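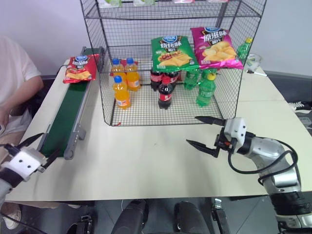
Brokley hat seit heute Morgen wieder zwei Greifer, die beide zugehen, wenn man es ihnen sagt. Ich schreibe hier mal mit, was die Zelle so an Pflege verlangt. Wird länger, holt euch was zu trinken. 1/11

Ausgangslage: Der rechte Greifer meldete »geschlossen«, sobald man ihn streng ansah. Laut Log 245 Griffe in einer Nacht, bei denen zwischen den Fingern ausschließlich Luft war. Alle als Erfolg verbucht. 2/11

Erster Verdacht natürlich die Software. Erster Verdacht ist bei mir immer die Software, dann muss ich nicht aufstehen. 3/11

Es war der Nullpunkt. Beim Fingerwechsel im November hat jemand die Referenzfahrt übersprungen. Der Jemand hat auch die Checkliste geschrieben, in der die Referenzfahrt steht. Schöne Grüße an mich. 4/11

Also: Finger ganz auf, Referenz fahren, Offset neu schreiben. Alter Wert 1417, neuer Wert 1032. Die Einheit kennt nur Pawlak, und im Handbuch von Pawlak steht »interne Einheit«. Danke, Pawlak. 5/11
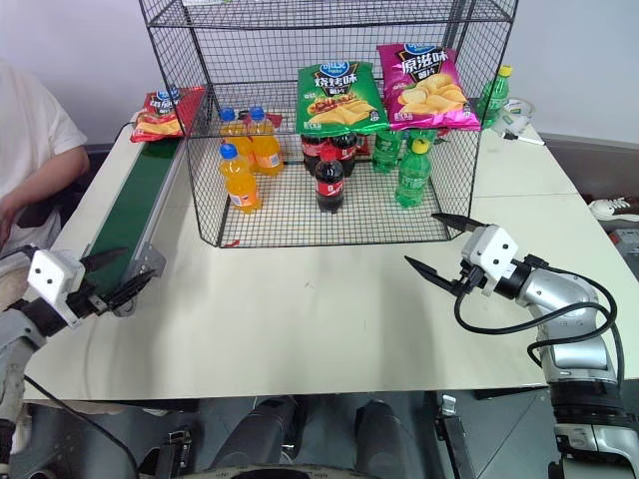 Beide Greifer auf, links am Band, rechts vorm Regal. Orange, Cola, grün, je drei. Einsortiert nach Plan, für den Plan gibt es eine eigene Datei.

Danach Kabel. Die Schlaufe am rechten Unterarm braucht genug Luft, damit das Handgelenk ganz durchdrehen kann, und so wenig, dass sie nirgends hängen bleibt. Dazwischen liegt ungefähr ein Kabelbinder. Ich habe vier verbraucht. 6/11

Zum Band: Das hat eine Meinung. Läuft es länger, wandert der Gurt nach rechts und schleift an der Schiene. Spannschraube eine Viertelumdrehung, laufen lassen, gucken, fluchen, zurück eine Achtel. Steht so ähnlich auch in der Anleitung, nur ohne fluchen. 7/11
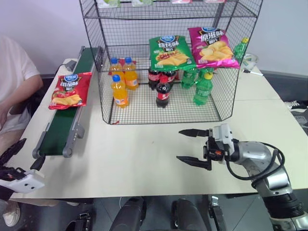

Tomate auf dem Band. Grün und Pink lehnen oben und gucken zu.

Chipstüten sind übrigens der Endgegner. Flaschen haben überall dieselbe Form, eine Tüte überlegt sich jedes Mal was Neues. Und die Folie spiegelt, weshalb Tostotum (unsere Bilderkennung, ich habe den Namen nicht ausgesucht) sie gern für zwei Tüten hält. Oder für keine. 8/11

Für die Tüten deshalb eigene Greifkraft, eigener Anfahrwinkel, eigene Schimpfwörter. Die Werte liegen im Profil »flavier_weich«, benannt nach dem Hersteller der alten Fingerpads. Die Pads sind längst raus, der Name bleibt vermutlich bis zur Rente. 9/11

Prüflauf steht noch aus: 100 Griffe je Arm, davor einmal Not-Halt drücken und wieder quittieren. Wer den Not-Halt erst testet, wenn er ihn braucht, hat mehr Vertrauen in die Welt als ich. 10/11

Checkliste ist auch geändert. Die Referenzfahrt steht jetzt ganz oben, fett und in Großbuchstaben. Im Dezember sind die linken Finger dran, dann sehen wir ja, ob ich lesen kann. 11/11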